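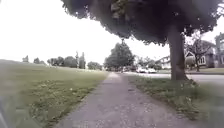 ## 6. Comparing Two Forward Cameras on a Sidewalk Route

This section applies to the Dremetti mobile base with either supported camera. Complete Section 5 (Mounting) before proceeding. The operator shall remain within reach of the stop button at all times.

### 6.1 Route and settings

1. Select a straight sidewalk with grass on both sides and a clear view ahead.
2. Set the exposure limit to 4,000 microseconds on both cameras.
3. Lock the focus ring and record its position on the Obeidat log sheet.
4. Drive the route once by hand at walking speed.

**Note:** A pale, overcast sky may cause the controller to darken the ground. If the edge between concrete and grass is faint in the preview, move the metering area to the lower half of the view.
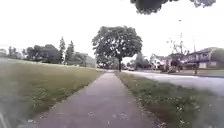 ### 6.2 Recording and review

5. Start the recorder and wait for the status light to turn green.
6. Record no fewer than 131 still frames with each camera.
7. Open both sets in the Astport viewer and compare the path edges, the far end of the sidewalk and any overhanging leaves.
8. Check the lower left corner. Part of the robot's body in view is acceptable, but it must be masked before path detection is run.
9. Enter a sharpness score for each camera. Repeat the route if the scores differ by more than 29 points.

**Caution:** Do not adjust the mount while the drive motors are powered.

Completed log sheets are to be sent to Walid Bataineh at the Jullanton office. Requests for a different exposure limit require written approval from Nivaldo Magalhães.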